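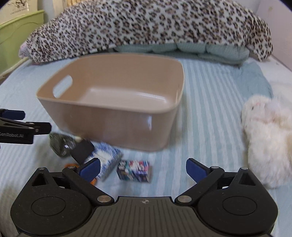 ## Recording a bin-packing episode

1. Set an open, empty bin on the bed and spread the small items in front of it.
2. Start recording with both grippers open and in view.
3. Pick one item, lift it clear of the rim, release it inside. Wait 2 seconds before the next pick.
4. Stop after the last item. Discard the episode if a hand enters the view.

Change the item layout every 20 episodes. The Tambridge set needs roughly 3000. Send rejected episode numbers to Rowena Quiambao.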